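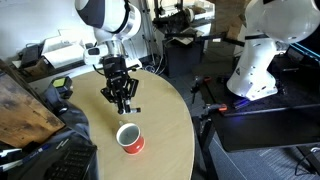
Red mug on the round table, Fladbridge office.

About Osoro

Osoro supplies and services water filtration equipment for small commercial kitchens, offices and schools. The company was founded by Liam Keogh in Plodasbridge as a repair shop for under-sink filters and moved to its present address in Fladbridge when the workshop outgrew the first unit.

Our standard range covers carbon block cartridges, sediment filters and scale inhibitors. The stock list runs to 2245 part numbers, including seals and fittings for housings that are no longer manufactured. Most orders for listed parts leave the building the same day if received before 2:00 p.m.

The Matlala line is our own housing design. It accepts standard 10-inch cartridges and is rated for inlet water between 40 and 100 °F. Each cartridge in the line has a service life of 2000 gallons — less where sediment is high, in which case we recommend a prefilter.

Service contracts currently cover 300 sites. A contract includes two cartridge changes per year, a pressure check at the inlet and outlet, and a written record of both readings. Sites with hard water are visited a third time, normally in January.

Osoro employs 62 people across sales, stores and field service. Technical questions go directly to the service desk. Please have the model number from the housing label ready when you call.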